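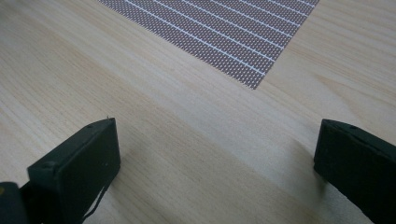
Wrist view from the flat-sheet set: gripper open, striped mesh sheet ahead on the tabletop.

Skatance Tabletop Set, data card
Last edited 2018-01-22

Contents

The set holds 3,177 episodes of tabletop handling recorded with hand-held grippers at two sites, Wilport and Flakwood. Wilport supplied 1,839 of them and Flakwood the rest. Each episode is one folder with a video file, a gripper width log and a short text label.

Flat sheets make up 800 episodes. They were split out in February of last year after the first Yao policy kept closing its fingers above thin material. If you only want rigid objects, leave out every folder whose label starts with "flat".

Collection

Operators hold the tool by the handle and do the task at normal speed. The camera is fixed to the tool, so both fingers stay in view at the bottom. Start each episode with the fingers open and the target at least partly visible. Stop when the tool has moved clear of the target. Failed grasps are kept and labeled "miss".

Width is logged separately from video. Align the two with the offset in sync.txt before training. Do not align by file creation time; the Flakwood clock drifted.

Known problems

- 120 Flakwood episodes have no width log. They load, but the width field is empty.
- Pale wood tabletops are overrepresented. Expect weak results on dark or glossy surfaces.
- Sheets often run past the top of the view at the start of an episode. Corner labels are given only where the corner is visible.
- Finger shadows fall on the table in many clips. We tried masking them and dropped it.

Splits

Split by operator, never by episode. The lists are in splits/. The test list is fixed and should not be used for tuning.

Maintainer: Getachew Fikre. Sync tools: Teemu Tuominen.

Comments

dkl_40: Does the loader skip the empty width logs or pad them?

T. Tuominen: It pads with -1. Pass skip_empty to leave them out.

mossgate: sync.txt has the offset in frames for Wilport and milliseconds for Flakwood. Can the card say so?

G. Fikre: Correct. Will convert both to milliseconds in the next release.

This site uses cookies to remember your display settings. Accept | Decline

Contact | © Skatance | Back to top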